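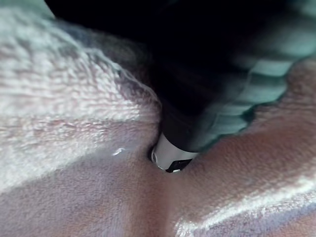
Flindine Terry Towel

Category: Bath Linen > Towels

The Flindine is a soft terry towel with a looped pile, supplied by Prosville to hotels, clinics and private households. The color is Pale Pink.

Care
Wash at 30 degrees with similar colors. Fabric softener is not recommended, as it reduces absorbency. Tumble dry on low heat - shaking the towel beforehand helps the loops to stand.

Ordering
Item number 432. Towels are sold in packs of 5. Orders received before noon on Wednesday are dispatched the same day. Unused towels may be returned within 18 days of delivery.

Shares: 18 | Comments: 5

Related items
Dodar Bath Mat
Dodar Hand Towel
Urbańczyk Waffle Robe
Flindine Washcloth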